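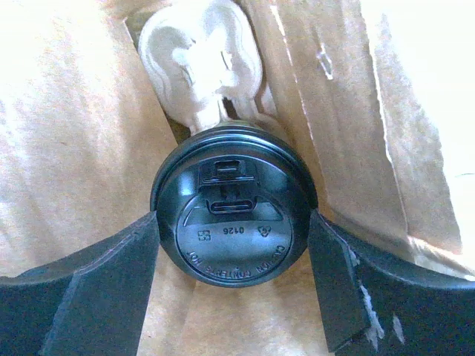

Statlow Two-Arm Tabletop Station
Demonstration Unit and Open Day Information

Overview

The Statlow is a two-arm tabletop robot station supplied by Wavuvia for training rooms, test kitchens and packing research. It is intended for light handling work with everyday goods: paper cups, plastic lids, straws, molded cup holders, paper bags and fresh produce. The station is available for purchase, for long-term hire, and for viewing by appointment or at a scheduled open day at the Lashari Demonstration Hall.

This page covers the equipment itself, the demonstration program, and the arrangements for organizations wishing to attend. Customers who already own a Statlow station should refer to the owner area for service notices and spare parts.

The Station

Both arms are mounted on an aluminum rail along the front of the work table and reach inward over the tabletop. Each arm ends in a two-finger gripper and works independently or together with the other. A shared area in the middle of the table can be reached by both grippers, and most of the two-handed tasks in the demonstration program take place there.

The table is enclosed at the back and on both sides by plain, light-colored walls. The front remains open to the arms and to the operator. Walls may be removed one at a time where a customer wishes to feed goods from the side, although Wavuvia recommends that the full enclosure be kept in place during initial setup.

The tabletop accepts a cloth, a mat or a bare surface. Changing the covering does not require any mechanical adjustment. Customers are asked to use a covering that lies flat and reaches evenly to the front plate, and to secure it before the arms are powered.

Standard supply includes:

Two arms with grippers, assembled and tested as a pair
Front rail and mounting plate
Three-sided enclosure
Wrist camera for each arm
One fixed camera with bracket
Kamen operator software, single-site license
Printed setup guide and maintenance log
One spare set of finger pads

The supporting bench, the operator's chair and the display screen are not included. A list of suitable benches is sent with each quotation.

Gripper and Finger Pads

The Statlow gripper closes on an object from two opposite sides. The fingers are broad and flat-faced, which allows a round lid to be held by its rim without pressing on the drinking opening. The same fingers are used for all tasks in the standard program. No tool change is needed between cups, bags and vegetables.

Finger pads are a service item. They should be inspected at the start of each working day and replaced in pairs. A pad may remain in use while surface marks are light, provided that the grip is even on both sides. Replacement takes a few minutes with the hex key supplied. The operator should run the pad check in Kamen after fitting and record the change in the maintenance log.

Pads are not rated for direct food preparation. Organizations planning to handle unpackaged food that will later be eaten should contact the Wavuvia sales office before ordering.

Cameras and Viewing

Three camera views are available in the Kamen operator screen, one from each wrist and one from the fixed position. Visitors at an open day are able to follow all three on the hall display while the arms are working. The wrist views are of particular interest during lid handling, where embossed lettering and the edge of the rim can be checked at close range.

Room lighting has a noticeable effect on the wrist views. Bright overhead light on white tissue or pale cardboard can wash out detail, and glossy black plastic reflects whatever is above it. The demonstration hall uses ordinary ceiling fixtures. Wavuvia prefers to show the equipment under the lighting that most customers will have.

The Demonstration Program

The open day program is built on a takeout counter and a small grocery order. Both are familiar to visitors from outside the field, and both involve objects that differ a good deal in weight, stiffness and shape.

Lids and cups. One arm takes a plastic lid and brings it to a paper cup. The lid is then aligned and pressed down at the rim. This is the most requested item in the program and is normally repeated with a second cup.

Lids from packing paper. Lids are also picked from among brown paper and cardboard, with loose tissue nearby. Tissue is light enough to travel with the lid and may need to be cleared by the operator or by the other arm.

Cup holders. Molded pulp holders are separated, set flat and loaded. Holders stacked tightly in transit are difficult for a two-finger gripper, and the demonstration team will show both a separated pair and a tight stack on request.

Straws. Straws are drawn singly from an upright cup. 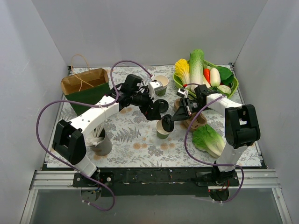

Bagging. A paper bag with twisted handles is opened, steadied by one arm and filled by the other. The handles are then brought together. Bags that have been folded flat for storage take longer than bags already standing.

Produce. Leafy and root vegetables are moved between a basket and the table. Romaine, napa cabbage, bok choy, spinach, carrot and daikon form the usual selection, subject to supply on the day. Head lettuce is included as a separate item on account of its width.

The order of the items may be changed by the demonstration team. Some items are carried out under operator control and others by a recorded routine in Kamen. The team will state which method is in use before each item begins. Attempts that do not succeed are left in the program and repeated if time permits. Visitors should expect to see a number of these, especially with tissue, tight stacks and loose spinach.

Open Day Arrangements

The next open day will be held at the Lashari Demonstration Hall on Mon 6 January. A further date is planned for July and will be announced on this page when the hall booking has been confirmed.

Each session is limited to 50 visitors and lasts two hours. The first hour is given to the demonstration program. The second is reserved for questions, for viewing the rail and wiring at close range with the power off, and for supervised use of the operator controls by visitors who have requested it in advance.

The hall provides 3,000 square feet of floor space on a single level. Entrance is from the parking lot on the east side. Step-free access is available throughout, and seating is provided along the viewing line. Visitors who need a reserved seat, large-print materials or a sign language interpreter should note this on the registration form.

Coats and large bags must be left at the front desk. Photography is allowed from the viewing line without flash. Video recording for publication requires written permission from Wavuvia.

Safety During Visits

Visitors must remain behind the viewing line while the arms are powered. The line is marked on the floor and the demonstration will be paused if anyone crosses it. Long hair and loose sleeves are to be secured before a visitor approaches the operator position, and lanyards must be removed.

Children under twelve may attend with an adult but may not use the operator controls. School groups are welcome by separate arrangement and are asked not to register through the public form.

An emergency stop is placed within reach of the operator at all times. A second stop is held by the member of staff nearest the viewing line.

Bringing Your Own Goods

Organizations considering a purchase may bring their own cups, lids, bags or packaged items for a short trial. Items should be clean, unused and small enough to be held in one adult hand. Liquids, glass and sealed aerosols are not accepted. Please send a short description of the items with the registration form so that a place can be set aside in the second hour.

Trial results given verbally on the day are for general guidance only. A written report can be requested as part of the quotation process. It covers the items supplied, the method used, the number of attempts and any changes to the table layout that were made during the trial.

Site Requirements

A Statlow station may be installed in any dry indoor room with a level floor. The bench should be rigid and should not be shared with other powered equipment. Clear space is needed on both sides of the table, where the arm cables hang in open loops and must be free to move with the arms. Cables should never be taped to the tabletop or passed beneath the covering.

Delivery is made to a ground-floor entrance. Assembly is carried out by two Wavuvia technicians and is included in the purchase price. Hire customers are charged separately for assembly and removal.

Training

Operator training is offered at the Lashari hall or at the customer's site. The basic course covers daily checks, safe start and stop, use of the Kamen operator screen, and the lid and cup task from start to finish. The advanced course adds two-arm tasks such as bagging, together with the recording and editing of routines. Completion of the basic course is required before the station is handed over for unsupervised use.

Ordering and Availability

Stations are built to order. Current delivery times, hire terms and educational pricing are given with each quotation. The demonstration unit itself is not for sale, and its table layout and coverings may differ from those of a newly supplied station.

Accessories available separately:

Finger pads, per pair
Additional fixed camera and bracket
Replacement enclosure wall, left, right or back
Cable set, per arm
Kamen additional site license
Demonstration goods kit (paper cups, lids, pulp holders, straws and bags)

Registration for the open day closes when all places have been filled. Confirmation is sent by email and should be shown at the front desk on arrival. Organizations sending more than four people are asked to contact the Wavuvia visits office before completing the form.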